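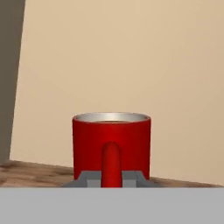 Figure 2. A red mug with a light gray interior (computer rendering).

4.2 Why shared mugs go missing

Any office that buys its mugs in one order will, given time, own fewer of them than it paid for. The literature on shared kitchens tends to treat this as theft. Our diaries suggest something duller. Of the 594 entries collected at the Zullell and Paracha sites, 62 mention a mug that the writer could not find, and most of those mugs later surfaced on a desk, usually the writer's own.

The two sites differ in how they stock their kitchens. Zullell bought a single set of identical mugs and asked staff to return them to the shelf by the sink. Paracha let people bring whatever they liked, with the result that its cupboard resembles the last hour of a yard sale. We had expected the matching set to circulate freely, a mug being a mug. Staff at Zullell instead developed firm attachments to particular items that we were unable to tell apart. One diarist wrote of "my one, the one that pours right," and was cross for 10 days when it went into the dishwasher with the others and came out, as far as anyone could prove, the same.

Plain colored mugs of the kind in Figure 2 caused the most trouble at Paracha. A mug with a slogan or a cartoon cat on it announces an owner, even when the owner left the company years ago, and it was common for such mugs to sit untouched through a whole week of shortages. A plain one announces nothing. It was borrowed freely and then defended by the borrower, who by Sunday evening -- the diaries ran through the weekend -- could write about it with the warmth usually kept for family pets.

We coded these attachments with the Funda scale, which was built for library chairs and needed some bending. The item on "preferred view" was dropped. The item on "resentment toward other users" was kept, and did most of the work.

The third site, Zutodton, is left out of this section. It switched to paper cups before the diaries began, and its staff wrote mainly about the lids.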